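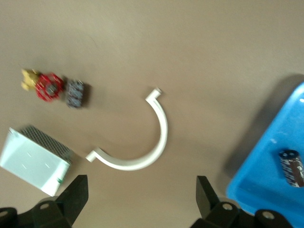
Stiltent Sorting Cell -- Final Report, Part 3: The Gripper Fault
Capstone project, spring term
Submitted June 9, 2024

1. What this part covers

Parts 1 and 2 had the build and the software. This part is the fault we had in April, what caused it, what we changed. Short version: gripper kept reporting "closed on object" when it had nothing, and once it did the opposite and kept squeezing. Second one is the safety matter and is why we lost most of two weeks.

2. Setup

Arm on the long bench in the Weltadau lab, two-finger gripper, camera at the wrist. Task is simple on paper. Mixed parts on the table, arm picks one, puts it in the blue tray, goes back for the next. Parts are deliberately awkward: a small gate valve with a red handwheel, a curved white plastic pipe, a white box with a mesh top, short patterned cylinders. Full run is 200 picks. Target was fewer than 20 failed picks per run.

3. What went wrong

First runs fine. Then the false closes started. Arm goes down, fingers close, status says object held, arm lifts and carries nothing to the tray, opens, marks the pick as a success. The log looked great. Success count way up, tray nearly empty. We should of caught it sooner but we were reading the log and not the tray.

Worst part was the pipe. Curved shape, so the planner took the middle of the bounding box as the grasp point, and the middle of the bounding box on a part like that is bare table. Fingers closed on air every time. That is a planning error, separate from the gripper fault, but the gripper fault hid it.

Then the squeeze. Picking a test cylinder, the close command went out, the fingers made contact, and the stop never came. Motor current kept climbing. One of us hit the e-stop. Cylinder cracked along one side, left finger bracket bent a little. No one hurt, but hands had been in the cell a minute before to reset parts, with the arm paused and not powered down. We wrote this up the same day and the lab shut us down until we had a fix.

4. Cause

Took a while. Things we ruled out:

Finger wear -- swapped the fingers, no change
Camera calibration -- redid it, grasp points moved a hair, fault still there
Power supply -- steady the whole time

What it was: the Bühler controller board reads finger position and motor current on the same cable, and the connector at the wrist was working loose when the arm rotated past a certain angle. Loose one way, the position reading froze part way, which our code took as "stopped by an object". Loose the other way, current reading dropped to zero, so the force limit never tripped.

So one bad connector, but two bad decisions in our code. We treated a frozen reading as good news. And we had no timeout on close.

5. Fixes

Cable replaced with a locking type from Cilthorpe, plus strain relief at the wrist.
Close command now times out at 700 ms and opens.
Zero current while the fingers are moving = fault, arm stops.
Held check now needs position AND current, then a second check after lift.
Grasp point has to land on the part mask. Fixes the pipe.
Arm powered down before any hand goes in. Paused does not count -- this is now on the checklist taped to the bench.

6. Results after

Ran the full set again with the new cable. 2 failed picks, both on the valve, where the handwheel turned in the fingers and the body swung out. Those were logged as failures, correctly. No false closes. We also pulled the connector on purpose mid-close and the arm stopped and threw the fault like it should.

7. Still open

The valve. Probably needs a grasp on the body and not the wheel, didnt get to it. The bent bracket was straightened, not replaced, and next group should replace it before doing anything heavier. Wiring diagram in Appendix B is the new one, ignore the one in Part 1.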